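August 14, 2021
Hand-held gripper, build 3, linkage and camera mount

Refitted the linkage this morning after the pivots started binding near full close. Two of the arms had been printed on the old profile and the holes came out tight. Reamed them by hand, pressed the pins back in, no grease for now. Travel is smooth from open to closed and the fingers meet along their full length. Should have checked the holes before assembly. Noted on the print sheet.

Trigger return spring: swapped the 600 g one for the 400 g one. The stronger spring closed well but my hand was tired after 20 cycles, and Roland Clegg had said the same in April. The lighter one holds fabric well enough if the tips are square to the fold. It slips on anything thick when approached at an angle. Leaving it in until the new pads come from Biltus.

Camera: wide lens, set back behind the body so both arms stay in view through the whole stroke. The lens circle still clips the corners. Roland wants it moved forward, but then we lose the outer pivots, and the jaw-width estimate needs those. I would sooner crop.

Blur is the open problem. With exposure on auto the shutter drops too low indoors and a quick turn of the wrist smears the edges. Fixed exposure is next, then gain. The Skirurero board accepts both settings but forgets them on power-off, so they have to go in the startup script.

Practice is on bedding at home, mostly blanket edges and small bunched cloth. Plush is harder than cotton sheet: the pile compresses first and the fingers close on very little. Starting lower and pushing in slightly before the squeeze gives a better hold. Pillows are out of range for this jaw opening and I have stopped trying.

To do:
Reprint both outer arms, new profile
Startup script for exposure and gain
Shim under the left finger — still a trace of play at the carriage
Return the Pickering calipers to the Trulelbridge shop
Ask Roland for his spring measurements, mine were done on a kitchen scale
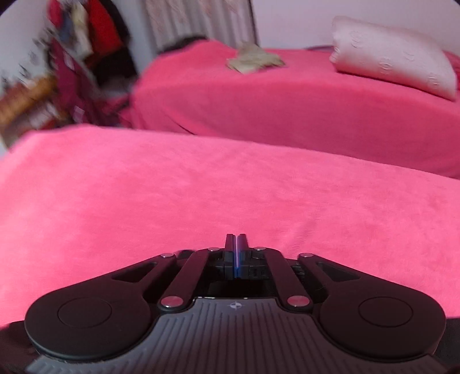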